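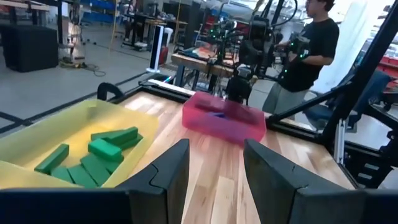

3 April 2024

Rain gauge emptied at 0900: 4 mm. Barometer steady.

Spent the morning on the boiler pressure. Gauge was down to 0.6 bar again, so topped up through the filling loop to 1.2 and bled the two upstairs radiators. The back bedroom one gave a long hiss, the landing one almost none. The Corkance valve on the return is weeping at the spindle. Gland nut nipped up an eighth of a turn, tissue wrapped round it, to be checked tonight. A replacement from Romotley is a special order and I am not paying for that until I know the packing has failed.

Meter reading 539, against 263 at the last entry. High for the period, though the cold week accounts for part of it. Flow temperature left at 60.

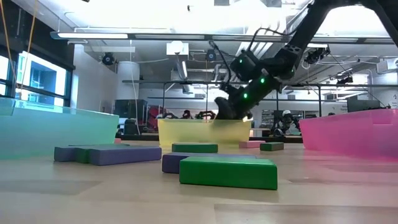

The spares want sorting before July, when the system gets drained. At present the olives, washers and tails are all in one biscuit tin and it takes ten minutes to find a 15 mm anything. I want see-through bins stood along the back of a table, a yellow one in the middle and a bigger blue-green one to the left, so that compression fittings and solder fittings never meet again. Tails can go in the tin. Labels on the front – printed, my handwriting does not survive damp.

Inhibitor: the Binach bottle is around 80 per cent full, enough for one dose. Noted on the lid.

1900: tissue dry at the spindle. Pressure 1.2 cold, 1.5 with the heating on. Will read again before bed and leave the loop disconnected.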